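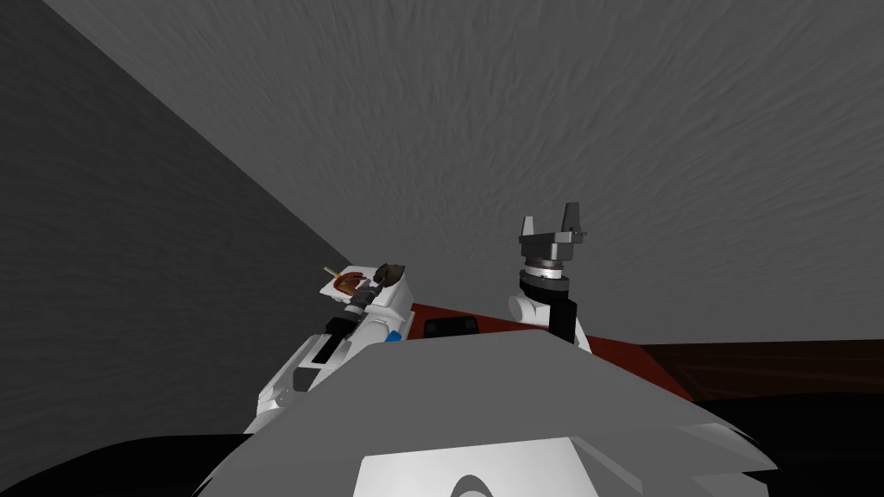

Fultley residents asked to have their say on library hours

22 February 2019

The Fultley Public Library Service will trial longer evening hours at its three branches from July, following a review of how residents borrow, study and meet in library buildings. The service's manager of branch operations spoke with this newsletter about the reasons for the trial, what it will cost and what members can expect in the first months.

The review began after a survey of members returned 1,278 completed forms. The manager said the number of replies was higher than the service had planned for, and that reading the written comments took most of the spring.

"People were very clear about the hours," the manager said. "They told us they finish work, collect their children, and by the time they reach the branch the doors are closed. We had heard that at the counter for years, but we had never had it in writing from so many members at once."

Under the trial, the Central, Mao Street and Kamel Road branches will each stay open until 9 p.m. on two evenings a week. The evenings will be staggered so that at least one branch is open late on most weeknights. Morning hours at Central will not change. Mao Street will open an hour later on the days when it closes late, a point that drew some objection when the draft timetable was posted in the foyer.

Asked about those objections, the manager said the service had met with the morning reading group and had offered it the use of the meeting room at Kamel Road. "They would prefer to stay where they are, and I understand that. We have told them we will look at it again at the halfway mark. I can't promise a different answer."

The additional hours will be met from the existing staffing budget, with part-time employees offered extra shifts before any new positions are advertised. The manager confirmed that no employee will be required to work more than one late evening a week. Security patrols of the Central parking lot will be extended to match the new closing time.

The review also looked at the catalogue. The service moved to the Bromico lending system last year, and members have reported difficulty renewing items that were placed on hold by another borrower. The manager acknowledged that the notices sent out by the system were confusing.

"The wording said the item had been renewed when the request had only been received. Members came in with fines they did not expect. We have cancelled those fines and rewritten the notice in plain language. Anyone who still has one showing on their account should speak to the desk."

A total of 355 accounts were corrected. Loan periods remain at three weeks for books and one week for films, and the limit on inter-library requests has not changed.

On the question of study space, the manager said demand was strongest at Central in the weeks before school and college examinations. The upper floor there has 60 seats, and students have been turned away at peak periods. During the trial, the local history room will be opened for quiet study after 6 p.m. The map cabinets will be locked at that hour, and researchers who need them are asked to book a daytime visit.

"It is a good room and it sits dark every evening," the manager said. "The older material needs care, so there will be no food or drink past the door. We think students will respect that."

The service will record visits, loans and computer bookings on the late evenings and compare them with the same period last year. Staff will also ask members how they travelled to the branch, as the last bus from Kamel Road leaves before the new closing time. The manager said the service had written to the transit office about the route and was waiting for a reply.

The trial will run for six months. A report will go to council once it ends, with a recommendation on whether the hours should be kept, changed or withdrawn. The manager would not be drawn on which was most likely.

"I would like to see the hours stay. That depends on whether people use them, and on what the early closing group at Mao Street and the morning readers tell us as well. Comment cards are at every desk."

Comments on the draft timetable may be left at any branch during opening hours or mailed to the Central branch. Large-print copies of the timetable are available on request.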